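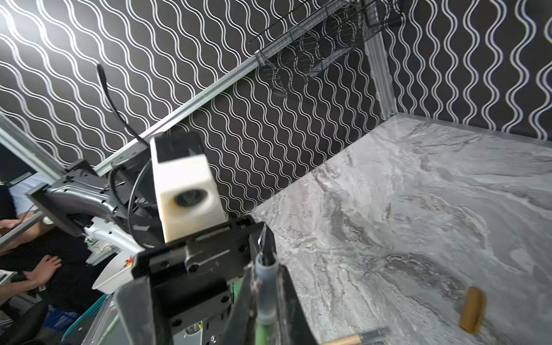 Rasa Liepiņa objected to the first item before it had been read out. Her point was that the planner's success figure had been carried over from the September report and nobody present could say which build it came from. She asked for it to be struck until someone could. Agreed, struck.

Wolico planning and control meeting, minutes, 2024-04-16

1. Minutes of the last meeting
Accepted with one correction: the arm-to-arm collision check was "discussed", it was not "finished".

2. Two-arm planner (Strazds)
The Viltdale group reports that Strazds now plans for both arms in one call. 500 runs in simulation, 23 with no plan found. The chair asked how many of the remaining plans had been played back on hardware. Answer: 40. The chair asked why the slide said "validated". The word will come out.

There was a longer exchange on cables. The planner treats each arm as rigid links and knows nothing about a cable looped outside the bracket. Viltdale's view is that a padded collision shape covers this. Others doubted it – padding big enough to cover a moving cable also rules out half the useful wrist poses over the table. No decision. Viltdale to rerun the same set with padding on and off and send the raw logs, failures included.

3. Perception (Vovutetti)
Version 44 of the segmentation model is said to handle busy backgrounds. The meeting was shown masks over the wavy-line wall panels and the marbled tabletop, and they looked clean. Rasa Liepiņa asked whether the test views had been kept out of training. They had not all been kept out. The result is therefore noted and not accepted.

Wire mesh is still a problem in depth. The basket comes back as a solid block on one pass and as holes on the next, and the planner believes whichever it gets last. Proposal to average over several passes was not popular, as it hides the fault and slows the loop. A fixed keep-out box will be used for now.

4. Wrist view and small parts
Short discussion. When the fingers are close to the table they block a good part of the wrist view, and the tracker goes on reporting high confidence all the same. Confidence should drop when the target is covered. Vovutetti maintainers say this is a small change. The last small change took two releases – a date was asked for and not given.

5. Logging
Replay tool still drops the second arm's joint states if the two clocks drift. Until that is fixed, no timing claims for two-arm runs will go in any report.

6. Any other business
Request to demo the planner to visitors. Refused until item 2 is settled.

Actions
Viltdale: padding comparison, raw logs.
Vovutetti: held-out views, retest of version 44, written date for the confidence change.
Rasa Liepiņa: trace the September figure or confirm it can't be traced.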